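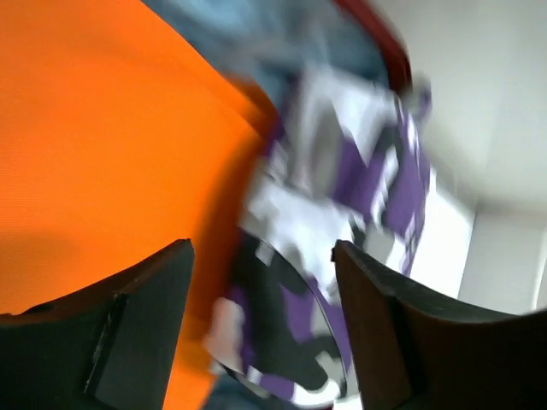 Camo print in purple, white, gray and black, crumpled next to an orange surface.

How to Fold Camouflage and Other Busy Prints
By Suha Mahasneh

Plain clothes are easy to fold because you can see every seam. On a camouflage print the blotches hide the edges, and it is easy to end up with a sleeve caught inside. These steps work for a T-shirt or any other light top.

What you need
A flat surface in one solid color, bigger than the garment. A bright one shows the outline best.

Steps
1. Pick the garment up by the shoulder seams and shake it once. If you can't find the seams by eye, run your thumb down from the collar.
2. Lay it face down. Smooth from the middle out to the sides.
3. Check the outline against the surface. Pull out any sleeve that is bunched underneath.
4. Fold one side in to the middle of the collar, with the sleeve laid back on itself. Do the same on the other side.
5. Bring the hem up to just below the collar, then fold in half again. For a narrow drawer, fold in thirds. Mine is 7 inches deep and takes the thirds standing up.

Pants
Match the inside leg seams first and ignore the print. Fold one leg over the other, tuck the seat point in, and fold up from the cuffs.

If the fold comes out crooked, open it back to step 3. Starting over from the crumpled stage takes longer.

Updated Mon 26 August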